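Dredden Shared Kitchen Group
Minutes of the regular meeting, February 17, 2022

Present: Ashton Cosgrove (chair), Usa Wannasri, Tassanee Phromma, Villads Bach (minutes)
Apologies: Paweena Limsakul

1. Previous minutes

Accepted with one correction. Item 4 should have read "Widum shelving", not "Widum cabinets". Villads to amend the file copy.

2. Kitchenware inventory

Usa reported that the list now stands at 59 lines, against 60 at the last check. The difference is a duplicate entry for the bread knife, now removed. Chipped items have been taken off the shelves and are no longer listed.

Naming was discussed. The perforated oval piece is entered three ways on the current list: colander, strainer and tray. Ashton proposed a single entry, "strainer, oval, green". Agreed. The short name goes on the shelf label as well. Tassanee asked that bowls be listed by color, as the green and blue ones are stored apart. Agreed.

3. Table layout

The group reviewed the white table and the items kept out on it. Pictures attached to this item.
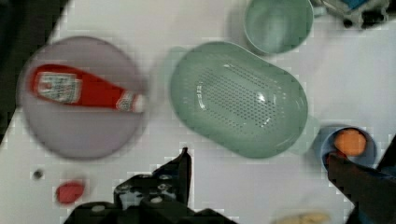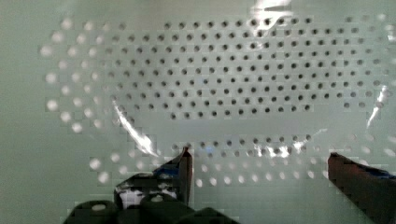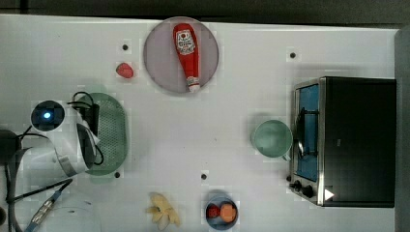 Item 3: the green oval strainer, on the white table in the first and third pictures.

Points raised:

Ketchup. The bottle is on the large plate, lying on its side. Tassanee asked for it to stand upright on the condiment shelf when the table is cleared, cap closed. Agreed.

Strainer. Usa noted that the holes are small and closely spaced, and that rice and lentils need a brush from the underside as well as a rinse. A stiff brush will be kept on the hook by the sink. No scouring pads on the green pieces. Villads asked whether the strainer can go in the dishwasher. Not known – Usa to check with the supplier, Darolby.

Fruit. The blue bowl stays as the fruit bowl. Bananas may be left beside it. Strawberries go in the refrigerator at the end of the day, including single ones.

Toaster oven. To remain on the table for now. Ashton would prefer it on the side counter, but the outlet there is shared with the kettle and the two should not run together. Deferred to item 4.

Mugs. Green mugs go back on the lower shelf after use. Tassanee pointed out that the lower shelf is full. Two of the older white mugs to be moved to the upper cupboard.

4. Side counter outlet

Quote received from Ó Ceallaigh for a second outlet: 1,906, including making good the wall. Ashton considered this high for the length of the cable run. Villads will ask for the work to be priced without the wall repair, which can be done in house. No decision. If the revised figure is acceptable, the work would be booked for May.

5. Shelving

The Widum units have been measured. Clear height between the lower shelves is 50 cm, enough for the large plates stacked flat and the bowls nested next to them. The strainer can hang or lie flat – Tassanee prefers flat, on top of the bowls. Left to her. Labels to be printed once the revised list is final.

6. Other business

Paweena had sent a note asking for the dish towels to be changed twice a week. Agreed, Mondays and at the end of the week. Usa will add it to the sheet inside the cupboard door.

Actions

Villads: amend previous minutes; revised quote from Ó Ceallaigh.
Usa: dishwasher question to Darolby; brush and hook; towel sheet.
Tassanee: mugs, shelf order, bowl colors on the list.
Ashton: shelf labels.

Date of next meeting to be circulated.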